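Chapter 7
Packing Food for the Post

Most advice on sending food parcels is written by people who sell boxes. It says to buy the double-walled carton, the paper shred and the printed tape, and it seldom says which of these makes a difference to a packet of biscuits. This chapter takes a colder view. Abimbola Edet and Bhavana Kamath, whose packing notes are used throughout, spent February sending snacks between two flats, and several of the rules they had been taught did not survive the month.

The first of those rules is that heavy things go at the bottom. As a rule for tins it is hard to argue with. A snack parcel often has no tins in it, and the question becomes one of shape. A foil packet is mostly air. A biscuit box has corners and will push them into whatever is next to it. Noodles come as a brittle block in a thin wrapper, and the block can snap inside a wrapper that still looks perfect. Sorting by weight tells the packer very little about any of this.

Kamath prefers to stand the flat packets up along the back wall, like books, and to fill the front with whatever is left. A used carton will do. A torn rim matters less than the shops suggest, provided the base is sound and the flaps still meet.

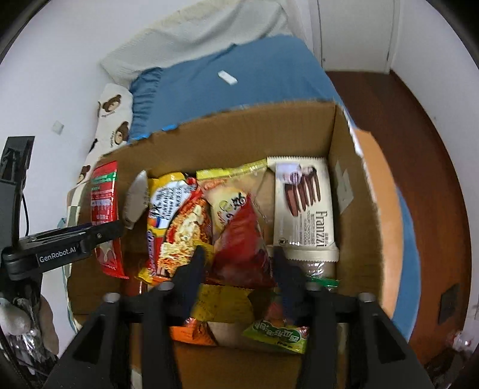 Should every gap in a snack parcel be filled?

Fill the gaps that let a hard item slide, and leave the rest. A bag of crisps squeezed tight on all sides has nowhere to give when the carton is pressed, and a little slack protects it better than a wad of paper would.

The second rule, that soft bags make free padding, deserves more suspicion. It is repeated in the Grundero packing leaflet and again in the Rakov one, in nearly the same words, and neither says how it was tested. A sealed bag does cushion its neighbour for a while. It does so by taking the knock itself, and the person opening the parcel presumably wanted to eat what was in it. Edet's notes put this more bluntly: "Padding you mean to eat is food you have agreed to crush."

7.1 Before you begin

Lay everything out on a bed or table first. Check the seals and put aside any packet that has already lost its air. Then divide what remains into hard, brittle and soft, ignoring what the wrappers claim. Section 7.2 takes the hard items first, starting with boxes and clear tubs.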